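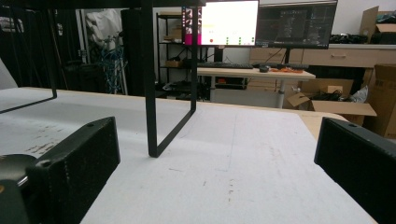
By the time the lasagna dish came around for the fourth time, Ross Laing had stopped pretending to answer email and pulled his stool up to the bench like a kid at a ball game.

"Come on," he said. "Corner. Get the corner."

The sponge did not get the corner. It swept up the long side of the dish, pressed exactly as hard as it had been told to press, and skated right over the brown crust where the cheese had baked on. Then the wrist turned, the way Ross's own grandmother's wrist used to turn, and it went back for another pass. He slapped the bench. It had gone back! Nothing in the code said to go back. It had looked at the crust, or done whatever it did that he had fallen into calling looking, and decided the crust was still there.

"Did you see that?" he yelled.

"I saw it miss," said Ines from the sink.

"It missed and it knew it missed!"

She came over drying her hands. Ines had run the kitchen at the Wolde Street hostel for 9 years before Pludell hired her to tell its engineers when a dish was clean, and she had turned out to be very hard to please. She tilted the dish under the lamp and ran her thumb along the inside edge.

"I'd send it back," she said.

"But how far back?"

She thought about that, and Ross loved her for it, because most people didn't. Most people wanted to know if the machine could wash dishes, yes or no, and when he started talking about the wrist they looked for the snacks.

"A new kid in his second week," she said. "A new kid in his second week would hand me this."

Ross wrote it on the whiteboard. Under it was last month's entry, which said FIRST DAY, and the one below that, which said WOULD NOT HIRE.

They had been at it since Thursday. The hostel in Ristthorpe had agreed to take the washer for a trial in March, and the hostel did not own nice plates. It owned 400 pieces of donated crockery, no two stacks alike, and a drawer of forks bent in ways Ross hadn't known forks could bend. Ines had driven over a crate of the worst of it. Plates went well. Plates had gone well for ages. Bowls were fine if they weren't too deep. Mugs it picked up by the handle now, with a funny little pause before it lifted, and Ross still stopped whatever he was doing to watch. Forks were bad. Anything with a lid was a disaster, and the less said about the gravy boat, the better.

"Do a wet glass," Ines said.

"It doesn't like wet glasses."

"My guests don't like dirty ones. Do a wet glass."

So he set a wet glass in the rack, a plain tumbler with a chip in the base, and they both took a step back without discussing it. The fingers came down on either side. They closed, and the glass slid, and Ross sucked in his breath, and the fingers opened and moved lower and closed again, so slowly that he could hear the clock over the door. Up it came. Brush in, brush around, brush out. It set the glass upside down on the towel and let go.

Ines picked it up and held it to the light for a long time.

"How many of these has it broken?" she asked.

"Since Thursday? 41."

"And how many has it washed?"

"Well," said Ross. "That one."

She laughed so hard she had to sit down on the crate. He was laughing too, but he was already reaching for another tumbler, because one was a whole lot more than none, and if the grip could hold at that height on a wet glass then maybe it could hold on a jar, and if it could hold on a jar they could stop skipping the jars.

"My cousin's at Ostex," Ines said, wiping her eyes. "They've got one that folds towels. She says it does 5 an hour and then somebody refolds them."

"Are the corners square?"

"I didn't ask about the corners, Ross."

"Could you ask?"

She shook her head, but she got out her phone. Ross ran the tap over the second tumbler until it was good and slick. Outside, the parking lot lights had come on. He should have called home an hour ago to say he'd be late, and there was a stack of dishes in his own sink that had been there since the weekend, which he intended to wash by hand, badly, the same as always.

"She says the corners are terrible," Ines read out. "She says it's getting better at pillowcases."

"Pillowcases!" said Ross, delighted, and put the glass in the rack.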